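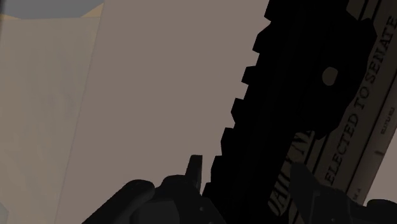
Notes on recording demonstrations with a hand controller

Search this blog Go
Print this post | E-mail this post

I have been meaning to write up the teleoperation settings since the last round of recording, mainly so that I stop looking for them in three different notebooks. Readers who only want the numbers should skip to the section on scaling. Everything here concerns the simulated tabletop. The real arm has its own problems and will get its own post.

The arrangement is simple. The operator holds a six-axis controller in the right hand. Moving it moves the gripper, and the trigger closes the fingers. Nothing moves unless the side button is held down. Releasing the button freezes the arm where it is, so the operator can bring the hand back to a comfortable position and carry on. We call this clutching, as most people do. The software that sits between the controller and the simulator is Plarkomov, which Ji-hoon Hyun wrote and which I have been patching, not always with his approval.

Two views are shown to the operator. One looks at the table from the front and takes in the lower part of the arm. The other is mounted close to the gripper and moves with it. New operators look at the front view almost all the time, because it resembles what they would see if they were standing in the room. They then approach the object from a sensible direction, stop slightly short, and close the fingers on air. After an hour or so they learn to switch: front view for the long move, wrist view for the last part.

The wrist view has a serious fault, which is that the gripper hides a good deal of whatever it is handling. With thin, flat things it is worst. You get a strip of the cover with some of the print on it, and have to judge from that strip how the object is sitting against the finger. I find the printed lines on an object more useful than its edges. If a line of text holds its angle as the arm moves, the grip is holding. If it turns slowly against the finger, the object is pivoting and it is time to stop and start again.
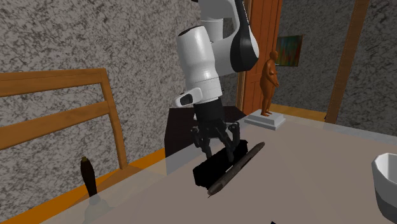 Benura, 22/04/2019

The current task set was drawn up with Urszula Śliwiński and uses small household objects on a pale table. It has 44 tasks. Most are a single pick and place. A few ask for an object to be stood up, turned round or moved clear of another one first. The awkward ones are those where two objects lie side by side, as with a flat dark block and a long stick next to it. The fingers need room on both sides of the block, and on one side the room is taken. A beginner will come straight down. A better operator turns the wrist first, finds the pair of faces that is clear, and only then descends.

A dark object under dark fingers is also harder than it sounds. From the front the block and the shadow on it run together, and depth has to be read from other things: the table edge, the shadow of the arm, the height of the fingers against the furniture behind. I tried painting a coloured marker on the fingertips in the operator's view only. It helped, and then we noticed that people were steering by the marker and had stopped looking at the object. I took it out.

Scaling

By default Plarkomov maps hand motion to gripper motion one to one. This is pleasant for large moves and poor for grasping. I now use a scale of 0.4 whenever the gripper is close to the table, with a gradual change between the two so that the arm does not seem to catch on something. Rotation is left unscaled. I tested scaled rotation for a few days and everyone disliked it, including me. The hand and the gripper drift out of agreement, and after two or three clutches the operator no longer knows which way is up.

The dead zone on the trigger should be small but not zero. With none at all, a tired finger produces a faint opening and closing throughout the recording, and a policy trained on those recordings will reproduce it faithfully.

What to keep

We have 373 demonstrations stored so far. Mebrat Yimer went through them and sorted out the ones she would not train on. Her reasons were mostly pauses. An operator who stops to think leaves a stretch in which nothing happens, and the learner has no means of knowing that a decision was being made. We trim any stationary stretch longer than 2 seconds, except where the fingers are closing. Trimming there removes the part of the grasp where contact settles, and the lifts become hasty.

Failed grasps are a separate matter. I used to throw them away. I now keep them if the operator recovers within the same recording, since the recovery is the part I cannot easily get any other way. A miss followed by a second approach is a good demonstration. A miss followed by a reset goes into a separate folder and is not used.

On session length, I would not ask anybody to record for more than 4 tasks without putting the controller down. Quality falls off before the operator feels tired. It shows first in the release, where the fingers open while the object is still a little above the table.

Still to do: log the clutch state alongside the joint positions. At present it can only be guessed from the motion, and the guess is wrong often enough to be a nuisance. I hope to have that in by June.

Comments (4)

Brock McKinnon wrote:
What do you do about the jump when the clutch re-engages? On our set-up at Colelmont there is a visible kick if the hand is moving when the button goes down.

Reply from the author:
Take the hand pose at the moment of the press as the new reference and ramp the gain up from zero over a short interval. If there is still a kick, check that the reference is not being read one cycle late. Ours was.

Josué Cordeiro wrote:
I would be interested in how the 0.4 compares with something lower. We settled on 0.25 at Quintanilla but the operators complain that they run out of arm.

Reply from the author:
I tried 0.3 and had the same complaint. Below that there is so much clutching that the recordings get choppy, and then you are back to trimming pauses. If your objects are very small it may be worth it.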